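About Stadmont Textile Recovery

Stadmont sorts and regrades used clothing for resale, industrial wiping cloth and fibre recycling.

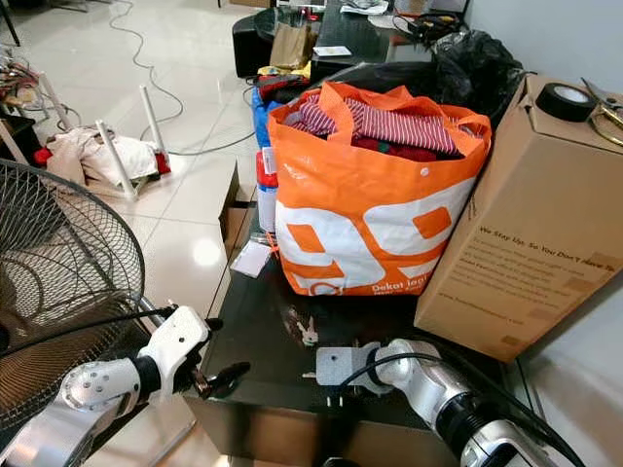
Stadmont was founded by Gemma Valentini in a leased unit at Trernham and now operates 8 sorting lines across two buildings. Donors may use any clean container. Folded garments in a woven shopping bag are accepted, as are plain corrugated cartons, provided the gross weight is under 20 kg. Striped and dark red items are held apart from whites at first grade, as dye transfer lowers the wiper yield.

Incoming stock is graded by fibre content, colour and wear. About 70 per cent is suitable for resale. Cotton below resale grade is cut into wipers, and wool is baled for the Istesar mill. Bale weights are recorded in Sala, our stock system, and reconciled each February.

Ubaldo Sartori manages grading and staff training. New graders complete 73 hours on the line before working unsupervised.

Trade enquiries: quote account class 1116 and the grade required.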